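Measuring the Speed of Sound in a Pipe With a Cheap Microphone
Physics lab project report, second draft
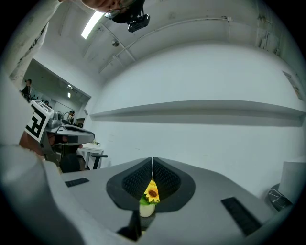
Renmont, March

Goal. Find the speed of sound in air from the resonances of a plastic pipe, then see how far off we land from the value in the textbook. Also check if pipe diameter matters. Short answer to that one: yes, a bit, more than I expected.

Setup. One pipe, open at both ends, laid flat on two blocks of foam. Small speaker at one end, not touching the pipe. Microphone at the other end, just outside the opening. Tone generator on the laptop, recording done with the Mofokeng sound card from the Stotville lab cupboard. We tried the built in laptop mic first. Useless, it kept adjusting its own volume.

Background. A pipe open at both ends resonates when a whole number of half wavelengths fits inside it. So the resonant frequencies should be evenly spaced, and the spacing is the speed of sound divided by twice the length. Best thing about using the spacing: you don't need to trust any single peak. The catch is the end correction. The wave sticks out past the end of the pipe a little, so the pipe acts longer than it is. Wider pipe, bigger correction.

Procedure. Swept the tone slowly upward from 100 Hz to 3,720 Hz and saved the loudness at each step. Did the whole sweep 6 times. Same pipe, same mic position, windows shut. Room thermometer read before and after each sweep becuase the speed changes with temperature. Then plotted peak frequency against peak number and fit a straight line. Slope of the line is the spacing.

Results. Line fit is good. Points at the low end sit slightly off it, probably the speaker, which is weak down there. Without the end correction our speed came out too low in every sweep. With the correction put in it moved up close to the textbook value, and the gap left over is smaller than the spread between sweeps. One sweep was thrown out and repeated, door slammed in the middle and left a huge false peak.

Errors. Biggest one is the length. Tape measure, ends of the pipe not cut square. Second is temperature, the thermometer was on the bench about 43 cm from the pipe and not in it. Frequency error is small next to those two. Background hum from the vents shows up in all the data but does not move the peaks.

Wider pipe. Only had time for a quick run. Peaks shifted down as they should, and they were also broader, so harder to read. Would not put much weight on it. The group at Pasonthorpe used a closed pipe and got only the odd resonances, which fits the theroy. We didn't repeat that.

To do for the final version: redo the graph with error bars, add the fit table, cut the pipe ends square and measure again.

Contact: Physics Teaching Lab, Renmont | Copyright Stotville Student Projects | Back to top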